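The Long White Table: A Term of Crumpled Paper
Project report, Materials and Waste studio
Reading time: 2 min

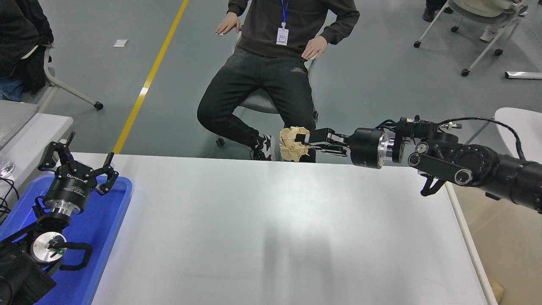
According to Gökçe, no project about waste paper should use up this much paper, and the group has never managed a decent reply to that. We went ahead anyway.

Our question was small. Does brown wrapping paper, balled up by hand, protect a parcel as well as the bought kind of padding? It creases, it springs back a little, and it costs nothing if you rescue it from the recycling bin at Suseo before the morning pickup.

We made 1,877 balls over one term. Most were ugly. The tan-brown paper held its shape best – the thin stuff went flat overnight and sulked. We packed 70 parcels, each with a cheap mug inside, and dropped them down the Grokholm stairwell, which has good acoustics. Only 4 mugs broke. Two of those were in the same box, so we blame the box.

The table deserves a line. It is long, white and smooth, and every ball we set down near the far edge wanted to leave. Trays with a raised rim help a lot, and we should have begged for more of them in February.

Next time we would weigh the paper first. We would also settle on what "tightly crumpled" means before starting, as the argument lasted 2 meetings and was never really won.

More student reports
Rollen: a cart for stairs
Tape, and how much is too much
Folding versus crumpling

Contact the studio | Copyright Materials and Waste studio | Back to top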